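Greifversuche mit Taschen: Galerie zum Fehler vom Frühjahr

Stand: 15 May 2019

Auf dieser Seite sammeln wir die Ergebnisse aus unserem kleinen Projekt Skirkalance. Wir untersuchen darin, wie ein Roboter mit einem Greifer Taschen und Beutel aufnimmt, zuerst in der Simulation und später an der Versuchszelle. Diesmal geht es um einen Fehler, der uns viel Zeit gekostet hat. Ich schreibe ihn ausführlich auf, weil schon zwei andere Gruppen nach den Einzelheiten gefragt haben.

Der Fehler hat sich zuerst nur in den Protokollen gezeigt. In der Serie mit der schwarzen Tasche wurden 981 Griffe berechnet. Die Software Clalix, mit der wir die Griffe planen, hat fast alle als gültig gemeldet. Bei der Durchsicht fanden wir aber eine Gruppe von Griffen, in denen der Kontaktpunkt auf der falschen Seite der Tasche eingetragen war. Der Abstand zwischen den Fingern stimmte, die Kraft stimmte auch, nur die Seite war vertauscht.
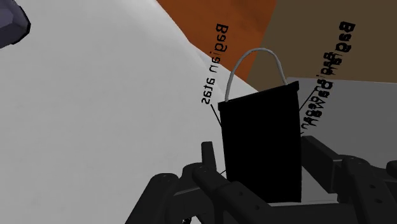 Wir haben zuerst an die Kalibrierung gedacht und sie drei Mal wiederholt. Das hat nichts geändert. Danach haben wir die Beschriftungen am Modell genauer angeschaut, die uns schon länger gestört hatten. Sie standen in Spiegelschrift, "Bagian atas" (oberer Teil) zum Beispiel konnte man nur rückwärts lesen. Die Texte sind indonesisch und kommen mit dem Taschenmodell, wir hatten sie nie übersetzt. Solange sie nur Text waren, hielten wir die Spiegelung für einen Schönheitsfehler in der Anzeige.

Leider war es mehr als das. Beim Import in Clalix wurde eine Achse des Modells mit negativem Vorzeichen skaliert. Eine glatte Tasche sieht danach fast gleich aus wie vorher, und deshalb ist es bei der Form niemandem aufgefallen. Die Texte und die Kontaktpunkte wurden mit gespiegelt, der Greifer dagegen nicht. Für die Planung gab es also zwei Koordinatensysteme, die sich in einer Richtung widersprachen.

An der Zelle im Labor Vulness hatte das eine Folge, die wir als Sicherheitsfall behandelt haben. Der Arm fuhr die Tasche von der verkehrten Seite an und drückte mit einem Finger gegen die Rückwand der Ablage. Die Kraftüberwachung hat nach 9 Millimetern Weg abgeschaltet. Verletzt wurde niemand, die Schutztür war geschlossen. Ein Fingerglied war danach verbogen und musste getauscht werden - das Ersatzteil von Tóth hatten wir zum Glück noch im Schrank.

Was wir seitdem anders machen: Vor jeder Serie prüft ein Skript das Vorzeichen der Determinante von jeder Transformation. Ist es negativ, startet die Planung nicht. Die ersten 10 Griffe jeder neuen Tasche fahren wir an der Zelle mit verminderter Geschwindigkeit, und eine Person steht am Not-Halt. Gespiegelter Text gilt bei uns jetzt als Fehlermeldung und wird in das Protokoll eingetragen.

Noch offen ist die Überlagerung der Beschriftungen. Mehrere Zeilen liegen übereinander und sind auch nach dem Umdrehen schwer zu lesen. Mit dem Vorzeichen hat das nach unserer Meinung nichts zu tun - wahrscheinlich sind die Ankerpunkte der Texte zu nah beieinander gesetzt. Die alten Daten der Serie haben wir gesperrt, sie sollen bis Dezember neu berechnet werden.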